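Field Office and Clinic Store Safety Checklist – Skoddale site, with comments
Maternal and Newborn Health Program
Checked by: Annelies Wieser
With: Kohei Mizuno (store), Miyuki Kubo (clinical)
Date: 11 June 2026
Key: OK / Fix / Urgent / N/A

Comments typed up same evening, sorry for the shorthand. Anything marked Urgent has already gone to Kazuhiro by phone.

1. ENTRANCE AND WAITING AREA

1.1 Path clear, no trip hazards – Fix
Loose paving slab by the gate, rocks when you step on it. Women coming in late pregnancy use this path all day. Sand under it for now, proper job before October rains.

1.2 Shade and seating – OK
New benches are good. One already has a screw sticking up, Kohei took it out while we stood there.

1.3 Drinking water available and covered – OK
Tap bucket clean, lid on. Cups are shared. Asked for the paper ones to be put out, there's a full carton in the store.

1.4 Exit signs readable – Fix
Back door sign faded to nothing. Both languages please.

2. FIRE

2.1 Extinguishers in date, on brackets – Urgent
Corridor one fine. Generator shed one is on the floor behind the fuel cans and the tag has expired. Swap it, don't just retag.

2.2 Staff know assembly point – Fix
Asked people at random. Most said the mango tree, night guard said the gate. It's the tree. Put it on the board.

2.3 Drill held since last visit – Fix
No record. Sille thinks one was done but no sheet. If it isn't written down I can't tick it.

2.4 Fuel stored away from building – OK
Moved since last time, thank you. Needs a drip tray.

3. COLD CHAIN AND MEDICINE STORE

3.1 Fridge temperature logged twice a day – Fix
Log is good up to the long weekend then gap. Reading was in range when we opened it. Two people need to be named for holidays, not one.

3.2 Oxytocin kept in fridge, not on shelf – OK
All in the fridge, oldest in front. Miyuki checked batch numbers against the card.

3.3 Nothing stored in fridge except medicines – Fix
Lunch. Again.

3.4 Shelving fixed to wall – Urgent
Tall Jastwood unit not fixed at all, leans if you pull the top shelf. IV fluids on the top shelf which is the worst place for them. Heavy stuff down to the bottom today, brackets this week.

3.5 Expired stock separated and labeled – OK
Box sealed, list taped to lid. Waiting on collection.

3.6 Back-up power tested – Fix
Started on second try. The 2000 watt Shibata unit runs the fridge and lights, not the fridge, lights and kettle. Please take the kettle off that circuit.

4. CLINICAL ROOMS

4.1 Hand washing at point of care – OK
Water and soap in both rooms. Delivery room dispenser drips on the floor, put a mat or move it.

4.2 Sharps boxes below fill line – Fix
Exam room OK. Delivery room over the line. Changed during visit.

4.3 Waste seperated at source – OK
Much better than last year. Lids missing on two bins.

4.4 Newborn resuscitation bag and masks present, clean, tested – OK
Both mask sizes there. Miyuki squeezed it and blocked the outlet, held fine. Keep it on the table and not in the cupboard.

4.5 Electrical leads off floor – Fix
Exam lamp lead crosses the doorway. Move the lamp to the other side, there's a socket.

5. OFFICE AND DATA DESK

5.1 Chairs and desks in good repair – Fix
Blue chair, arm gone, sharp edge. Out of use please.

5.2 Sockets not overloaded – Fix
Extension plugged into extension under the printer. Same finding as last visit.

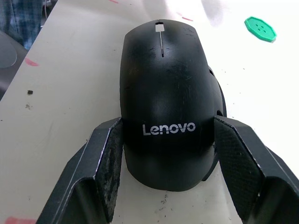
5.3 Shared equipment wiped down between users – Fix. No record of wiping at the data desk and staff come straight there from the exam room with registers in hand. Wipes were in the drawer, unopened. Keyboards, phones and mice all count as high-touch so they go on the daily cleaning sheet. Black ones like the Lenovo, with the shell scuffed and scratched, go by the sheet and not by how they look. Don't spray direct, wipe only, and get into the seam down the middle. Kohei to add a line to the sheet.

5.4 Screen height and breaks – OK
Nobody on for long hours except at month end. Registers for entry were stacked on the floor, lift them up, bad for backs.

5.5 Patient registers locked away – Urgent
Cabinet locks but key was in it. HIV and TB screening registers are in there. Key goes with the person in charge, spare to Sille.

5.6 Back-up of Latent database – OK
Last copy shown to me. Kept in same room as the laptop, so a fire takes both. Second copy to district office.

6. VEHICLES

6.1 First aid kit in vehicle – Fix
Kit there, no gloves.

6.2 Seat belts work, all seats – Fix
Rear middle jammed. No passengers in it untill repaired.

6.3 Speed limit sticker – OK
30 in the village, sticker on dash.

6.4 Trip log – OK
Complete. Handwriting is a challenge.

ACTIONS

Generator shed extinguisher – Kohei – now
Brackets for tall shelving – Kohei – this week
Cabinet key – Sille Eskildsen – done before I left
Fire drill, with sheet – Sille – within 30 days
Fridge log holiday cover – Miyuki – name two people, send me names
Mat for delivery room, bin lids – Miyuki – next supply order
Extension leads – Kazuhiro Matsuda to approve purchase
Paving slab – sand now, repair before October
Cleaning sheet, new line for data desk – Kohei

Not checked: roof tank (ladder was out on loan), staff house. Will do both next visit.

Photos of the Urgent items to me by email when fixed, please put the item number in the subject line.

AW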